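Notebook, July, upstairs unit, wall and flowers

Started at 2 in the afternoon with the long white partition, which has been bare since we moved in and which I have wanted to do something about every single day. Today we finally did! Writing this down while it's fresh, so whoever takes on the next stretch doesn't have to start from scratch.

The idea is Eirini Kourkoulas's. She had a little wall vase at her old workshop and swore that one bunch of something pink at eye level changed how a room felt more than a new coat of paint. I was ready to be skeptical and I'm not anymore. It looks great.

Vase: the Furus one, out of the sample box. We also tried the Brirkon (flat back, wide mouth) and liked the shape, but the stems flop forward and the whole thing wants to tip away from the wall. The Furus has a narrower neck and holds a small bunch upright. Keep the Brirkon for a shelf.

Fixing: adhesive hook first, on the offcut panel in the back. Held the empty vase fine, slid down 12 mm overnight with water in it. Switched to a proper screw and anchor. Pilot hole first, slow speed, vacuum held right under the bit so there's no dust on the floor. The partition sounds hollow nearly everywhere you knock, so use the anchors from the Koubek tin and skip the loose ones in the drawer, which spin.

Height: argued over this for longer than the drilling took. Eirini wanted it higher, I wanted it lower. We taped a paper cutout to the wall and walked up and down the corridor past it, then left it up through lunch and asked people as they went by. The first spot looked lost on all that white. Moved it, asked again, everybody happy. Note for next time: do the paper cutout first, it saves so much talking.

Flowers: white and pink with plenty of green. I had a version with only white and it vanished against the wall, you had to know it was there. The pink does all the work. Stems cut to 14 cm, lower leaves stripped, and the tallest one a touch off center so it doesn't look like a bottle brush. Eirini did the final arranging and she is so much better at it than I am. I tend to keep poking.

Light: I was worried the fluorescents would turn the pink gray. They don't. It stays pink from close up and from down the corridor.

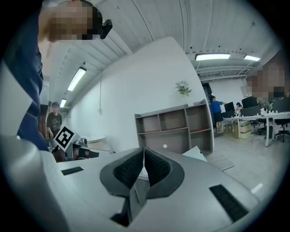 The other thing I keep noticing is how much friendlier the white metal ceiling seems now. Same ceiling, same tubes, but there's something with a curve and a color under it, and your eye goes there first. I'd like to try a second vase farther along, maybe with just greenery, and see if the two talk to each other or if it gets fussy.

The dangling cable in front of the wall needs dealing with before that. It's thin, but once you've spotted it you can't stop seeing it. Ask whether it's live before anybody touches it. If it has to stay, a couple of clips along the ceiling would do.

Also tried a drop of Zestarine on the pencil marks and it took them right off, no shiny patch. Test on the offcut first anyway, I only cleaned a small area.

To do
Top up water, small jug, go slow
Second paper cutout, farther down the corridor
Cable (see above)
Put the 11 leftover anchors back in the Koubek tin
Ask Eirini where she gets the pink ones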